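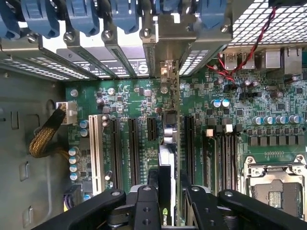 What should be settled before a robot arm is allowed to reach into an open computer?

Who holds the stop button, how far the arm can travel, whether the computer's power cord is out, and which parts the gripper must never touch. Write those down where the person at the bench can read them, and have that person read them before the arm's motors go on.

Review: Virk Bench Rules Kit, fourth edition
By Farzana Afridi
Saturday, May 26, 2018

I have now paid $186 for a binder. It came with other things, and I'll get to them, but most of the money clearly went into the binder, which has a spine like a church hymnal and a smell I associate with new shower curtains.

The Virk kit is a set of working rules for small shops that use a robot arm on desktop computers: pulling cards, seating cards, undoing latches, fiddling with screws. We do that kind of work at Atance, and until this spring our rules lived in three places: a whiteboard, an email from Konrad Stöckli, and Konrad Stöckli. The whiteboard got cleaned. Konrad goes on vacation in September.

What you get

The binder. A roll of yellow tape for marking the arm's reach on the bench. A set of 6 hanging tags with strings, which say things like CORD OUT and HANDS IN. A logbook with numbered lines. A laminated card for the wall, with the short version of everything in type large enough to read while annoyed.

You don't get a stop button. The binder assumes you own one, that it is wired properly, and that it isn't behind the monitor. Ours was behind the monitor.

The rules themselves

They're good, which I resent a little. The first section is about people and it's short. Cord out of the computer before the arm comes near it. One person on the stop button, and that person does no other job. If hands go inside the tape, the HANDS IN tag goes on the controller and the motor power goes off. Pausing the program doesn't count. Fouzia Minhas and I argued about that last one for most of a lunch, since a paused arm looks so very calm. The binder takes Fouzia's side. So did our arm's manual, when I finally opened it.

The second section is about the computer, and it's where the kit earns its keep. It has you sort whatever is in the case into "grip," "touch," and "keep off" before anyone writes a motion. A graphics card is "grip," by the bracket and the edges only. Plastic latches are "touch." Cables are "keep off" until a person has moved them or tied them back, and the binder is stern about the thin twisted ones that wander across a vent on their way to the board. I used to think of those as scenery.

Then there's the processor socket, which has a whole page. If the lever is up and the gold pins are bare, the socket gets a cover, or the arm stays out of that corner entirely. The page has one illustration, of bent pins, printed at a size I can only call vindictive. Danish Minhas looked at it and went to find a cover.

There's also a sensible rule about clearance. You measure the gripper with its fingers spread, at its widest, and plan with that number. People measure them closed. I measured ours closed. Two fingers and a bracket take up a lot of room when they come down over a card with slots on both sides, and a plan made from the closed width is a plan for scraping something tall and blue-topped off the motherboard.

Where it gets silly

The logbook wants a line for every entry into a case, including the ones where nothing happens. It has 1,222 lines. I don't know how Virk arrived at that figure and the binder doesn't say. Columns are provided for date, operator, stop holder, purpose, and "condition of mind," and I'd like to meet whoever added the last one. Eyvindur Hjaltested has been filling it in with "Icelandic." I've let it stand.

The screw section contradicts itself. On one page the bracket screws must all be out and in a tray before the arm touches a card. Two pages on, the arm is holding the card steady while a person takes out its screw, with hands well inside the tape and no tag in sight. I wrote to Virk. They replied that the second page is left over from the third edition and should be ignored. I've drawn a line through it in red pen, and for $186 I feel they might have come over and drawn it themselves.

The tape is poor. It lifts at the corners within days, and a reach line that moves is worse than none. We switched to the Cladomach tape we already had for the floor.

How it compares

Before this I borrowed the Prunden guide from a friend's shop. Prunden is cheaper and it's a pamphlet. Its people rules are much the same as Virk's, but on the computer side it says to "take care with delicate components" and then moves on to a page about ordering more pamphlets. If your staff already know what's delicate, it will do.

Neither one replaces the safety instructions for your particular arm, or the risk assessment you're supposed to have done for the whole setup. Virk says so on its first page, in a box. I mention it because Konrad skipped the box and spent a morning asking why the binder didn't give him a speed limit. That comes out of your own assessment and your own manual, and now it's on our wall in his handwriting.

Should you buy it?

If more than one person runs your arm, I would. The wall card and the "keep off" sorting changed how we set up a job in the first week, and the tags get used. If it's just you and an arm in a spare room, buy the wall card separately and get somebody to hold the button.

I'm giving it 4 out of 5. The missing point is for the tape and the third-edition page. The binder does still smell, so ours lives by the window.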